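Gallery: Table Clearing, August Sessions

Our group collects examples for a learning system that is meant to tidy tables. The examples come from people, working by hand in ordinary places with a hand-held gripper tool that has a camera on it. A person picks up a cup, a bottle or a tray the way they normally would, only through two fingers, and the tool keeps a record of the motion and the view.

Most of our early examples came from a bench in the Habte building. The background was always the same gray wall, and the objects were always clean and set well apart. The policy trained on them did well on the bench and poorly everywhere else. Since then we have moved to places where people eat, sit and leave things behind.

A session is 50 grasps, split between two people. Shahram Rashti plans the object list and Henok Chala checks the recordings the same evening. Anything with a lost track or a covered lens is thrown out – the last session lost nine that way. Failed grasps stay in and are labeled as failed.

We try to follow a few rules on site:

Work from the tableside, at normal arm height.
Leave the table as people left it. No straightening of trays or napkins first.
Change the approach angle after every third grasp.
Stop when someone needs the table.

Clear bottles are on every list now. They were missing from the first 18 sessions, and the system had trouble finding their edges against a pale surface. 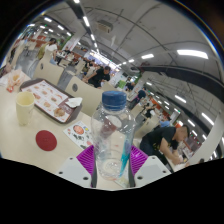
Vutamdale Manipulation Lab – Data Collection Team

Upright grasp on a clear plastic bottle with a blue screw cap. The ribbed fingers press from the left and right, and the bottle is mostly empty. A tray with a printed paper placemat, a crumpled napkin, a paper cup and a red coaster share the long tabletop, with diners at the tables beyond.

Bottles like this one are logged under "transparent, light." The label matters at training time, when we balance them against cans and paper cups. The current set holds 24 sessions, and the next list adds lids and folded napkins.

Page updated Sun 13 August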